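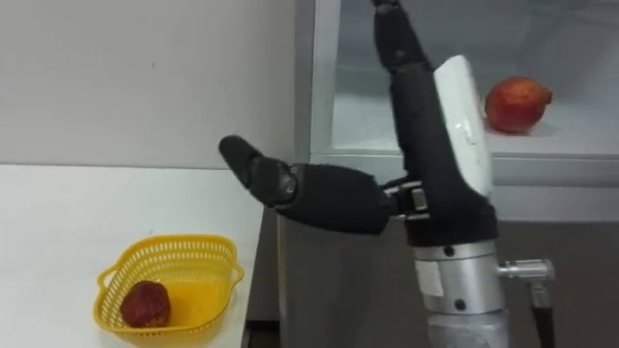

The Nonden planning commission is expected to take up a proposal in February for 594 apartments on the former Jakubowski rail yard, the largest single housing application the city has received for land inside its limits. The developer, Relteo, filed the plan last fall and is asking for a zoning change from light industrial to residential. Most of the apartments would be studios and one-bedrooms, and the floor plans filed with the city put the kitchen against one wall, with room for a plain white table and not much more on it than the yellow plastic basket in the photo. Staff at the planning office have asked the company for larger kitchens in the family units.

The rail yard covers 26 acres between the freight line and the Sarkska neighborhood, which is made up mainly of two-story houses and a few corner stores. The yard has been closed to rail traffic for years. Part of it is now leased for truck parking, and that lease would end before work begins.

Under the plan, the apartments would go up in stages, starting on the south side next to the bus garage. The tallest buildings would face the freight line. Those closest to Sarkska would be held to four stories, and the city's draft conditions call for a planted strip between them and the nearest back yards.
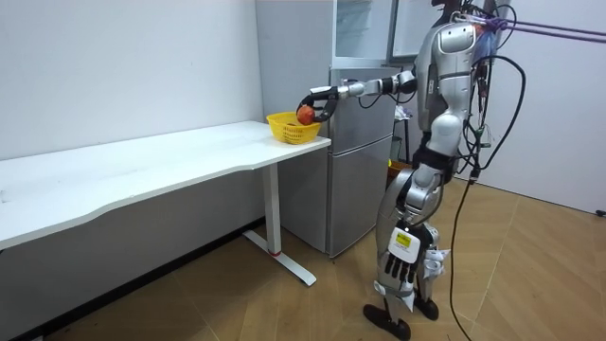
An apple held over a basket, with a gray refrigerator behind.

Residents of Sarkska have raised objections to the project since the first drawings were posted. In letters sent to the planning office, many said the neighborhood's streets are too narrow for the added traffic, and that the one road now leading to the yard is already backed up when the elementary school lets out. Others wrote in favor of the plan, saying rents in Nonden have pushed their grown children out of the city.

Relteo said in a written statement that it would pay for a second access road on the east side of the yard, so that cars would not have to pass through Sarkska. The company said the road would open before the first tenants move in. The draft conditions go further and would bar any building permit until the road has been designed and the land for it secured.

The statement did not address the cost of the road. The route crosses a strip of land that still belongs to the railroad, and the planning office said no agreement on the strip has been filed with the city.

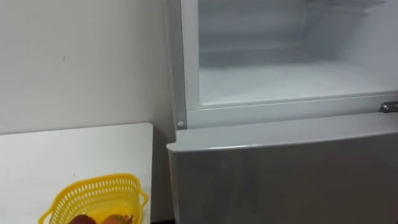 NONDEN LEDGER / HOUSING AND LAND USE DESK

The city is also asking that 200 of the apartments be rented below market rate. Relteo had offered a smaller share in its first filing and raised it after talks with the housing office. Under the current draft, those apartments would be spread through all of the buildings, and the lower rents would stay in place if the property were sold.

Soil testing is another open item. Fuel was stored at the north end of the yard when trains were serviced there, and state rules require a cleanup plan before homes can be built on such land. A first round of samples was taken last summer. The planning office said it is waiting for the second report and will post it with the rest of the file.

If the commission recommends the zoning change, the application goes to the city council, which has the final vote. A recommendation against it would not end the matter, but the council would then need a larger majority to approve the change. The commission can also put off its decision and ask for more information, as it did with the bus garage expansion.

The city's traffic study is in the same file. It found that the intersection at the school would need a signal with or without the second road. Relteo has agreed to pay part of that cost, and the remainder would come from the city's street budget.
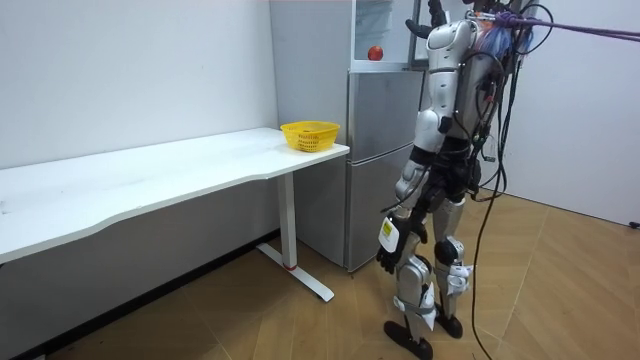
Can residents still comment on the plan?
Written comments are accepted at the planning office until noon on the day of the hearing, and anyone who wants to speak can sign up at the door. Each speaker will have 2 minutes.

The hearing starts at 6:30 p.m. in the council chamber. The site plan, draft conditions and traffic study can be read at the planning office and at the main library.

News > Local > Housing and Land Use
Shares: 26 | Comments: 2
Contact the newsroom | Copyright Nonden Ledger, all rights reserved | Back to top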